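3. Was die Leute im Bus wollen

Ich fange mal mit dem an, was mich an der ganzen Studie am meisten überrascht hat: Die Beinfreiheit ist den Fahrgästen ziemlich egal! Wir hatten 2847 Fragebögen aus den Reisebussen von Lekwood auf dem Tisch, und die häufigste Klage galt den Gepäckklappen (und gleich danach dem WC, klar). Ich bin selbst oft genug auf der Linie nach Carkville mitgefahren und kann das gut verstehen.
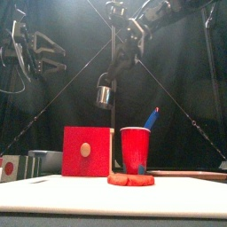
3.1 Sitzpläne und Gangbreite

Verglichen habe ich zwei Bestuhlungen, die alte mit 54 Plätzen und die lockerere, die Akosance für Tagesfahrten anbietet. Beim Einsteigen merkt man den Unterschied sofort, vor allem mit Rucksack, aber nach der ersten Pause redet kaum noch jemand darüber.
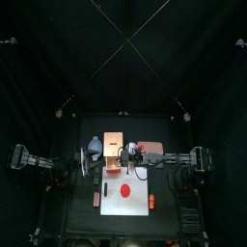 Ein Reisebus wird im Prospekt gern von schräg oben gezeigt, und da fehlt mir jedes Mal der Gang. Ich habe meine Sitzpläne deshalb mit zwei Diagonalen überzogen, ein großes X wie die beiden gespannten Seile oben vor dem schwarzen Stoff, und vom Schnittpunkt aus die Wege zu den Türen gemessen. Grob, ich weiß, für den Vergleich hat es mir aber gereicht.

3.2 Pausen

Bei Fahrten über 200 Kilometer wurde es dann spannend, denn da kippt die Stimmung im hinteren Drittel deutlich früher als vorne.
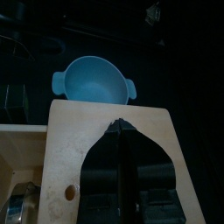
Wann sollte also die erste Pause kommen? Nach meinen Daten spätestens nach anderthalb Stunden, bei Gruppen mit Kindern gern noch früher. Die Fahrer von Shirima machen das ohnehin schon so, und ihre Bewertungen sind über den ganzen August stabil geblieben.

Bleibt das Geld. Ein Umbau der hinteren Reihe kostet 3000 Euro pro Fahrzeug, und ob sich das rechnet, kann ich mit einer einzigen Saison nicht sagen (ich hätte es so gern gewusst!).
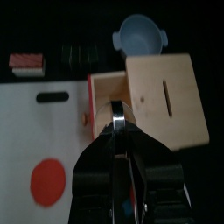 Abb. 1: Greifer mit schwarzen, geriffelten Fingern, links daneben eine weiße Platte.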